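30th March

Finished the Serska reread last night, all six volumes, and I have feelings. I'd been putting off volume five for ages because I remembered it as the one where everybody stands about on a bridge arguing, and yes, they do stand about on a bridge arguing, but it's so much better than I gave it credit for! Kotian's speech about the lamps went straight past me the first time. I must have been reading on the bus.

Anyway, the plan was to do a page or two a night and I did the last two books in one go, tea going cold, the lot. The colouring changes in volume three (new colourist, I think, or else they switched paper) and suddenly all the night scenes are this murky plum and you can't tell who's hitting whom. Sowmya says that's deliberate. Sowmya Chettiar thinks everything is deliberate, including the page they printed twice.

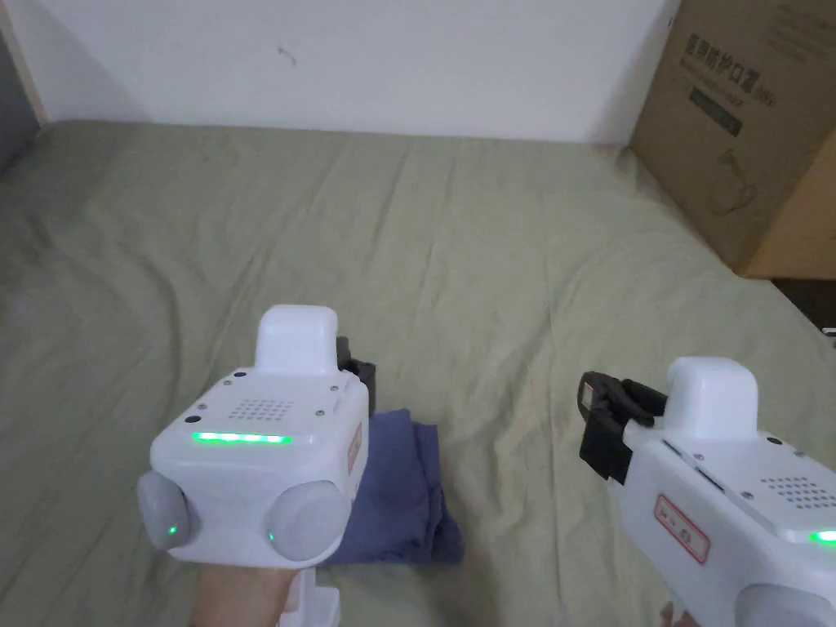

She did make me look again at the Fimham chapters though, and I'll give her those. There's a whole run of silent panels when he walks back through the town and all the shop signs have been changed, and I'd flicked through it in seconds before because there were no words to slow me down. This time I went back and found the bakery. It's on the very first page of volume one! Same window, same cat. I nearly rang her at midnight and then thought better of it.

Ilango Joseph has lent me the first Ornex collection so I've no excuse for gaps in my education any more. It's enormous. It's been on the chest of drawers since December and he has started asking after it the way you'd ask after somebody's gran. I read the opening story this morning over toast and I'm not sold yet. Lots of people shouting their own names. The art is lovely, very scratchy, all elbows, but the lettering is tiny and I had to hold it right up to the lamp.

Must also find the bookmark he left in it. It's a train ticket and he'll want it back. 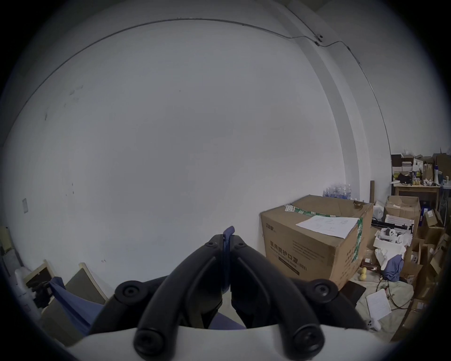

So is the ending of Serska any good the second time through? It's sadder and it works better, mostly down to knowing from the start that Kotian never gets the letter, so all the jokes in the middle books have a bit of a shadow on them.

I still don't like the last two pages. Why jump ahead to the grown-up children? I don't know these people. I wanted one more page at the harbour and then out. Sowmya says I'd have complained about that as well, and she's probably right, but I'd have enjoyed complaining about it more.

The forum thread on it has got to 3,117 replies and I read far too many of them in bed. Half are about whether the ferryman is the brother. (He is. Look at his ears in volume two!) Somebody had put the two drawings next to each other and people were still arguing underneath.

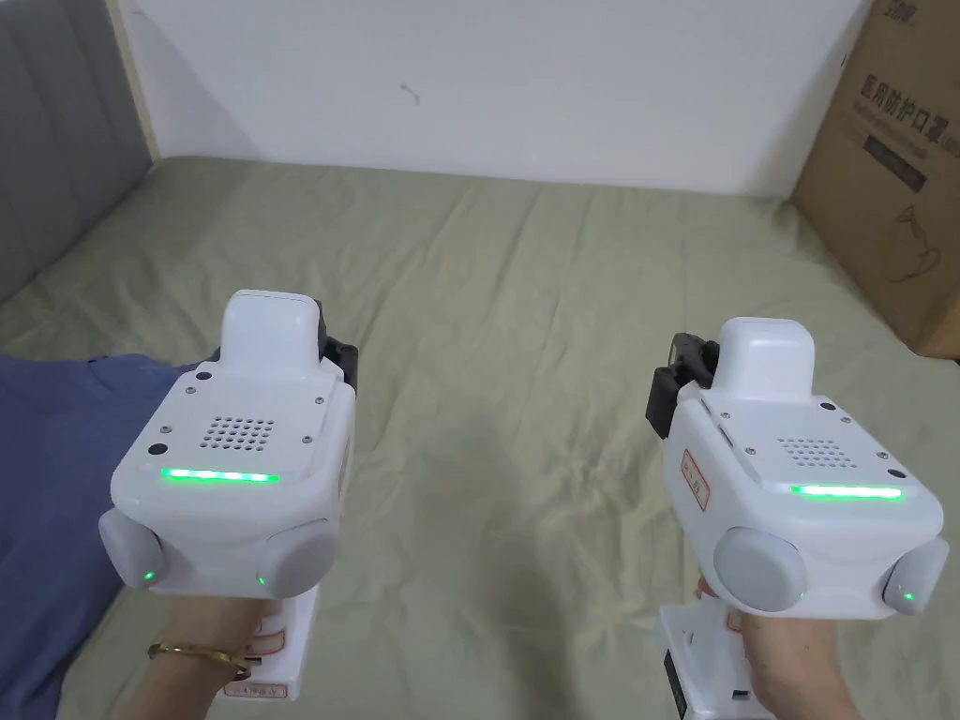 Both hands full, green lights on.

Back to Ornex tonight. I'll give it until the end of the second story, and if they're all still shouting their names I'm going to read the annual with the daft cover instead and tell Ilango I'm savouring it. Need milk, and stamps.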